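Sekcombe Toy Library
Progress report to the Grellano Community Fund, second half, to end of June

Sorry this is coming in close to the line. Numbers first, then the bits you asked for under the agreement, then what we're changing.

Where we're up to

Member families at end of June: 137. Up on where we were at the last report, and still short of the 200 we put in the application. We think the target was optimistic. It assumed we'd be in the Barroso Street rooms from the start and we weren't, the lease took months longer than anyone told us it would. Sign-ups since the move have been steady, mostly word of mouth at the school gate and through the child health nurse, who hands out our flyer at the six month check.

Loans: some 600 since the move. Hedge on that because the first few weeks were on paper and a few of the cards are hard to read. From then on it's all in Kemum (the new lending software) and the count is solid.

Most borrowed, in no particular order: the wooden railway, anything with wheels that a two year old can sit on, marble runs, the doctor kits. Jigsaws are slow. The big outdoor stuff goes out in bunches, usually for birthdays, and comes back muddy.

Pretend play

Your grant paid for the cooking and shops range, so more detail on this one. It was the gap parents named most often in the survey. The old stuff was a tub of odds and ends nobody would want in their house. We've now got it sorted into themes (tea party, greengrocer, bakery, picnic) and each theme is its own loan, in its own bag with a contents card.

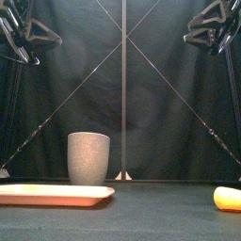
Photo: Sekcombe Toy Library

We went for plain cups and trays over the licensed character sets. Cheaper to replace a single piece, and kids use them for everything. One family told us theirs had been a drum kit, a boat and a bath for snails in the one week. The speech pathologist who visits the playgroup next door has also started borrowing the greengrocer bag for her naming games, which wasn't in the plan but we're very happy about it. She has her own member card now under the services rate.

The tea party bag has a waiting list. Greengrocer and bakery go out most weeks. Picnic has been a flop so far, we think becuase the rug takes up the whole bag and people assume there's nothing else in there. Going to take the rug out and lend it separately.

Premises

Barroso Street is working. Ground floor, ramp, parking that a person with a pram can manage. Rent is as per the lease you've already got a copy of. The roof leak over the back store was fixed by the landlord after a fair bit of ringing up. We lost a box of board books and one floor puzzle to it. Not claimed on insurance, the excess was more than the books.

Shelving is up along the long wall and anchored. Heating is still one bar heater and it isn't enough. We opened in coats through most of May and June. A quote for a split system is coming and we'll send it on separately, not asking for it under this grant.

Opening hours are two mornings and one late session till 6.30. The late one was a trial and we're keeping it. Different crowd altogether, more dads, more grandparents, people who work. We'd like to add a second late one but can't staff it yet.

Staffing

Coordinator is still on fifteen paid hours as budgeted. In practice it's more, and we've started writing down the extra so there's an honest figure for the next budget. The casual position was empty from March to late May. Advertised twice. First round no suitable applicants, second round we got someone good who had worked in family day care and knows how to clean a toy properly.

Working with children checks are current for everybody on the roster. First aid refreshers done in April except for one person who was away, booked in for the next course. 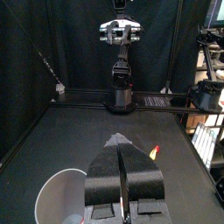 The training on Kemum took longer than we allowed. The people who'd been doing it on cards for years didn't love it, fair enough. We wrote our own cheat sheet in the end, a single laminated page by the desk, and it has helped more than the vendor's videos. Overdue reminders now go out by text automatically and late returns have dropped right off. Couldn't tell you the exact figure as we never kept one for the old system. Catalogue photos are about half loaded. Members can search from home and reserve, though reserving from a phone is clunky and we get calls about it.

One data problem to flag. When we imported the old member list a number of families came across twice, once under each parent. We cleaned it up before pulling the figure at the top of this report, so it's the true number, but it's lower than the one we mentioned on the phone in April. Please use this one.

Money

Summary only, full statement attached. Toys and resources spent to budget. Fit-out slightly over, the shelving brackets had to be upgraded for the plaster wall. Software under, they gave us the not for profit price. Wages under because of the empty casual position. We're asking to carry the wages underspend into the next half so we can put two people on for the late session during the school holidays. Let us know if that needs a form.

Membership fees came in a little under forecast. Half of new families took the concession rate, more than we'd guessed. We don't want to tighten the rules on it. Nobody has to show a card, they tick the box and that's it.

Cleaning, checking and missing peices

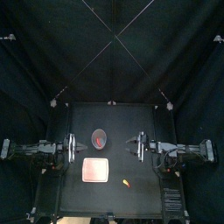

Checking returns is the biggest job we have and we underestimated it badly in the application. Every bag gets tipped out on the desk, ticked off against the contents card, wiped, dried and bagged again. A ride-on takes a minute. A pretend food bag can take fifteen. It's the little things that go astray, something the size of that yellow and red toy pepper will roll under a car seat and stay there till Christmas, and the rest are sitting inside a cup, like the red one in the photo, so you have to look in everything before you call it missing. We've changed the rule so that a bag with one small piece missing still goes back on the shelf, with a note on the card. Before that, good bags were sitting out the back for weeks waiting on a plastic egg.

Fines for lost pieces have been dropped. We collected next to nothing and it put people off coming back. A jar on the counter does better.

Small parts: anything that fits through the choke tester is tagged for three and over, and lives on the top shelf. Re-tested the whole collection in May. Several older items binned. Button battery toys all checked for screwed covers, two failed and are gone.

What's not going well

Outreach to the estate on the north side. We said we'd run a pop-up there once a month and have managed it only now and then. The trailer needs a new axle and borrowing a van depends on someone lending it. When we've made it out there it's been busy. We don't think it's fair to keep promising monthly. Proposing every second month from August, by van, and doing it properly.

Translated flyers. Drafted, not printed. The Arabic one came back with layout problems and is with the printer.

Next six months

Finish the catalogue photos. Split system sorted before next winter. Second late session if the roster allows. Buy a small range for older kids, eight and up, since siblings come in and there's nothing for them. Stocktake in November, closed for the week, members can keep what they've got out.

Attached: financial statement, lease variation, survey results, insurance certificate. The survey comments are as written, including the one about the heater.

Any questions ring the library during opening hours, or leave a message and we'll get back to you the next session.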